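Duman Home Boards > Kitchen and Cleanup > Sinks, soap, sponges

Giant dish soap bottle + tiny pink dish, do these go together?

Hi all, long time reader, second thread ever (the first was about grout, we don't need to revisit it). I'm in charge of the coffee corner at work, meaning I once complained about the coffee corner. We have a small sink, way too many mugs, and a habit of buying dish soap in the little bottles that are gone in a week. So I bought the big one. And then I bought a little pink dish to go with it, and now I can't decide if the dish is for the sponge, for the drips, or for my desk.

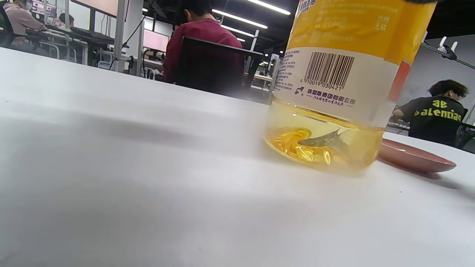

mugs_at_grusteck
Thread starter, Regular Member

OK so the details. There are 23 of us on our floor of the Grusteck building and everybody washes their own mug, in theory. I wanted the soap to live next to the sink with the dish right beside it, sponge in the dish, done. The dish was 7 dollars at Flarel and I love the color, sort of a dusty pink. But it's shallow and it has no holes or ridges, so I'm worried about the sponge sitting in its own puddle all weekend. Also the soap bottle is a monster. It takes up more counter than the kettle does! Would you keep it out, or hide it and pour into something smaller?

suds_and_sorrow
Regular Member

Hide it. Always hide it. A big bottle on the counter tells people soap is unlimited and they'll use a fistful per spoon. We kept ours under the sink and filled a 15 ounce glass pump from it, and the big bottle lasted from January until way past when I expected. The pink dish is cute, but I'd put the pump on it instead of the sponge. Pumps dribble. You get that sticky ring underneath and then it grabs every coffee ground in the room.

latefee_larder
New Member

Disagree with hiding it! If the refill is out of sight, whoever empties the small one just walks away from it. I've worked in four offices and in every one of them the pretty glass pump sat there bone dry while a full jug was in the cabinet eighteen inches below. Leave the big guy out where people can see what's left in it. Put a pump on it and you're finished.

mugs_at_grusteck
Thread starter, Regular Member

See, I'm leaning toward latefee on this one. I like a pump on the large bottle. One push and you're good, and you can do it with a dirty mug in the other hand. It does stand pretty tall though, so it won't go under our wall cabinet, and I don't want people dragging it out every time they need it.
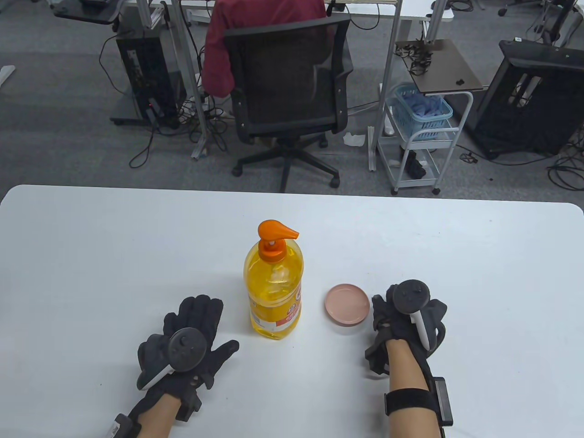 Can I thin the soap with water so the pump doesn't dispense so much at once?
Mix a small amount in a separate bottle and use it up within a few days, and leave the main bottle undiluted, because watered soap doesn't keep as well.

(That's from the pinned post at the top of this section, I'm pasting it here so we don't do the watering down argument for a third time this year.)

If it's giving you too much per push, slide a short piece of clear tubing around the stem, between the collar and the pump head. It shortens the stroke. You can also just wind a rubber band around there a bunch of times, uglier but free.

barkeepers_cousin
Moderator

mugs_at_grusteck
Thread starter, Regular Member

The rubber band thing is genius, thank you! And I promise I wasn't going to water it down. Well, I was thinking about it.

I went back over to look at the two of them side by side with the sponge question in mind. The dish is more of a saucer than I remembered from the store, honestly a bit small for one of those chunky two-sided sponges, so it would hang over one end. It's a grapefruit soap by the way, in case anybody is as picky about smells as the person who sits next to me. The label says it's gentle on hands and cuts grease 50% better, than what I have no idea.

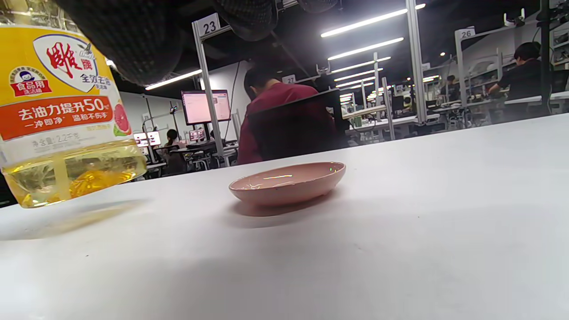 tolotura_tess thinks I've got the dish all wrong and that a sponge should never lie flat in anything, pretty color or not. According to her the bottom stays soggy, the dish gets slimy, and by the end of the week the whole corner smells like a gym bag. Her fix is a wire holder that hangs inside the sink, and the dish can hold rings for people who take them off to wash up. She was pretty firm about it in my inbox so I said I'd bring it over to the thread.

suds_and_sorrow
Regular Member

She's right about the sponge, sorry. I'd go further and say no shared sponge at all. A brush dries in an hour and you can see when it's gross. Rings in a dish next to a sink, though? That's how you lose a ring.

latefee_larder
New Member

Oh come on, people have been putting sponges in saucers forever. Squeeze it out, stand it on its edge against the wall of the dish, rinse the dish when you rinse your mug. My grandmother's sponge saucer outlived two kitchens. The soap bottle is the real problem because somebody WILL knock it over. Put it in the corner, heavy side to the wall.

mugs_at_grusteck
Thread starter, Regular Member

Compromise time. I'm getting a brush and a hook for it, the big bottle stays out in the corner, and the dish goes next to it for the scrubby metal thing we use on the soup pot, which was leaving rust spots on the counter anyway. If it leaves rust on my pink dish I'll be back here whining.

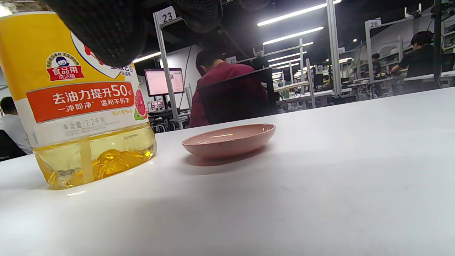 The 2.2 kg grapefruit one, with the pink dish beside it

suds_and_sorrow
Regular Member

Steel wool in a pink dish. You'll be back by the end of the month. Baking soda and a soft cloth when it happens, don't scratch at it.

latefee_larder
New Member

Looks good to me! What did the brush set you back? I need one for home and the only ones I can find are 57 dollars for a set with a soap stand I don't want.

mugs_at_grusteck
Thread starter, Regular Member

Haven't bought it yet, but Flarel has single ones by the register, wood handle, and they're way cheaper than that. I'll check the price when I stop in for the hook.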